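Robots at the returns bench, month 4
Warehouse & Fulfillment > Automation at work

benchrat_2508
We handle mixed small returns for Girley, mostly stationery and snacks. Since January two of the six benches have been run by Sanari two-handed units and the people from those benches moved to exceptions. Same pay so far. I'd like to hear from anyone who went through this, mainly what happened to the job after the first few months.

tapegun
Went through it at Brorko. Exceptions sounds like a promotion and for a while it is. Then you notice all you get is the bad stuff. Torn boxes, leaking bottles, no barcode. The easy items were where you caught your breath.

Quillfeather
tapegun wrote: The easy items were where you caught your breath.
Disagree. I did easy items for 3 years and my wrists are shot. I'll take a leaking bottle over 2000 scans a shift. What bothers me is the schedule. They cut the evening overlap on our side and now I never see half the crew.

benchrat_2508
Schedule hasn't changed here yet. Breaks have. They used to be staggered and now we all go at 10:15.

dockside_m
Are the units any good? Ours (Saarela, single arm) did cartons fine and gave up on anything floppy. We had a person standing next to it all day pulling out bags, and that person was not in the savings estimate.

benchrat_2508
Depends on the mix. Soft packs are slow. This is the kind of thing that goes on the table:
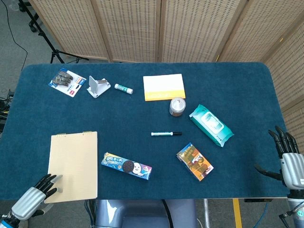
Mixed items on the bench: notebook, cookies, wipes, marker, glue stick and so on.

tapegun
That notebook is hanging over the front edge. Who picks it up if it goes on the floor?

benchrat_2508
Whoever is closest. It isn't in anyone's job description, and I've asked for that in writing.

Quillfeather
Get it in writing before they set new rates. Our rates were set in a good week and we've been chasing them ever since.

dockside_m
Seconded. Also ask who does the restarts. On our floor it went to the pickers with no extra pay and a half-page sheet.

benchrat_2508
Restarts are with the leads for now. Meeting is Tuesday, I'll bring up both and post what they say.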